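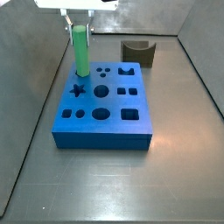
Kalto Rent Ledger

Kalto is a record-keeping program for people who own a handful of rental units and are still doing the books at the kitchen table. It handles leases, rent, deposits and repair bills, and it does it all on one screen per apartment, so you can open unit 4 and see everything from the last paint job to the next renewal date!

We're especially pleased with the new vacancy view. Type in the rent you're asking, say $1,480, and Kalto shows what each empty week costs you next to what you'd lose by dropping the price a little. Zihan Tang built it after her own duplex sat empty through most of October, and it's the page we open first every morning.

What's included

Lease and renewal calendar
Rent roll with late fee rules you set yourself
Deposit tracking, kept apart from rent
Repair log with room for receipts
Year-end income and expense report

Limits: up to 300 units per account. Larger owners should look at Nerkano, which uses the same files — you can move up without typing anything in again.

Works in any current browser. Spreadsheets import in one go (Lanying Cui tested it on a rent roll with 1,087 lines, and it was done before her tea was).

Item no. 911
Last updated August 21, 2023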